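Perkari bench top and holder plate: review

By Lamai Phromma

I fix up old desktop computers at home and pass them on, and until April I did all of it on a folding table with a towel over it. Screws rolled off, memory ended up under the keyboard, and I once spent a whole evening looking for a drive rail that was in my cardigan pocket. So I was ready to be pleased by a proper work surface, but I didn't expect to like this one quite so much!

There are two parts, sold separately. The Perkari top is a big slotted aluminium table, £137 for the size I went for. The holder plate is another £81, a flat grey thing with small grey holders on it in different shapes. You can buy either without the other. I'd get the top first and see how you go.

The plate

I thought this would be the gimmick, and it's the bit I'd miss most. The holders are simple shapes: little open boxes, and raised tabs with a long slot down them. You find out by trying what likes to sit where. Memory goes in the slotted tabs, small cards lean in the boxes, and the larger box-like ones take whatever odd lump is left over (for me, usually a fan). It means that when I come back after tea everything is still in the order I took it out, and I can go backwards through it without thinking.

Edges are tidy and I haven't snagged a sleeve yet. The pale grey is good too -- a green circuit board shows up against it straight away, even in the poor light I work in of an evening.

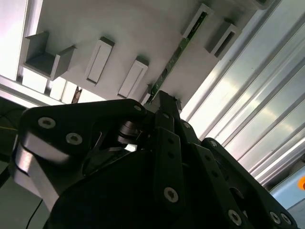 The table top

Flat, solid and very heavy. Chalerm Intarasuk from two doors down helped me carry it up the stairs and has mentioned it since. Once it's down it stays down. I can lie a full desktop case on its side with room to spare for the plate, and lean on a stubborn connector without the whole lot creeping away from me, which the folding table did constantly.

The slots are what you're paying for. Anything with the right bolts can be fixed along them, and shifting things about takes a minute with a hex key. They also catch screws. A dropped one goes into a groove and stops there, and a magnet on a stick gets it out. Dust collects in them as well, so I run a soft paintbrush down the lot when I've finished.

Two grumbles. Bare metal is bright under a lamp, and I had to move mine to the side to stop the glare. And the instructions are one folded sheet with drawings the size of a stamp.

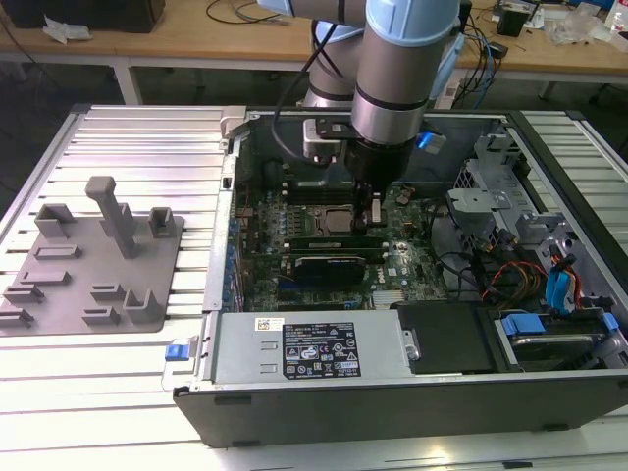
Desktop case on its side with the panel off, holder plate to the left.

Against the others

I had a Zernberg mat before, the rubbery sort with moulded trays. It's fine for phones and much cheaper, but too small once there's a power supply and a drive cage in the way. Majali do a steel bench I tried in the shop at Tostdale. Lovely drawers, no slots, and a good 200 pounds dearer than my two bits together.

I've had eight machines across the Perkari so far and it still wipes up nicely. Extra holders are meant to be coming, and I'd like a deeper one for hard drives.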